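3.2 Board material and seasonal movement

Edge-glued maple was picked over beech mostly on price. Govitz supplied the first batch, Clendasside the second. Both kiln dried, both stored flat in the same room before glue-up. We did not ask for matched grain and did not get it. Knots were left in if sound.

Moisture readings were taken at the ends and once near the middle of each board, on the face side only. Two boards from the Clendasside batch read higher at the ends than in the middle, which is backwards from what you would expect after storage, and we have no good account of it. Arne Diekmann repeated the readings with a second meter and got the same order. They stay in the analysis.

Glue lines matter more here than we planned for. Christodoulou treats a panel as one piece once the glue has cured, and for strength that is probably fine. For flatness it is not so clear. Each plank wants to cup its own way, and the seam is where the two ways meet. So for every board we logged where the seams run and measured cup on both sides of each one, plus across it. Planks were joined lengthwise throughout (Figure 4).

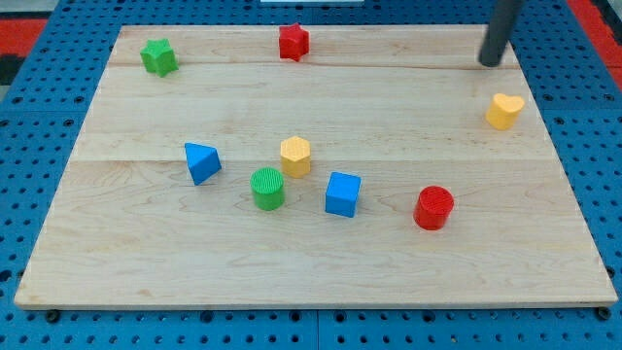 Figure 4. Maple-colored board, lying flat, with plank seams and grain pattern. Colored shape blocks on the surface.

Cup was read with a straightedge and feeler gauges, always across the grain. Slow but repeatable. A dial gauge on a sliding bridge was tried in August and dropped, the bridge itself moved more than the wood did. Readings from that month are left out of all tables.

Humidity in the test room was held at 50 percent for the first stage, then let drift with the building. No attempt to control temperature beyond the normal heating. This is a weakness, see Section 5. It is also how most shops and schoolrooms keep there boards, so the drift stage is maybe the more useful of the two.

Finish: Grureneo hard oil, 2 coats, face and back. Edges sealed the same way but end grain took up much more, and we did not weigh the boards before and after, so uptake is not reported. Boards finished on the face only were considered. Earlier work already shows these go out of flat, and we had no spare stock to show it again.

One more point on grain. Darker streaks were first coded as a seperate variable, on the idea that mineral streak might change local movement. The coding did not hold up between readers. What one called streak another called shadow or ordinary figure. Variable dropped. Knots were easier to agree on and are kept, coded present or absent per plank, with no size class.

Last set of readings closed on Wednesday, January 23, 2019. Results by seam position follow in 3.3.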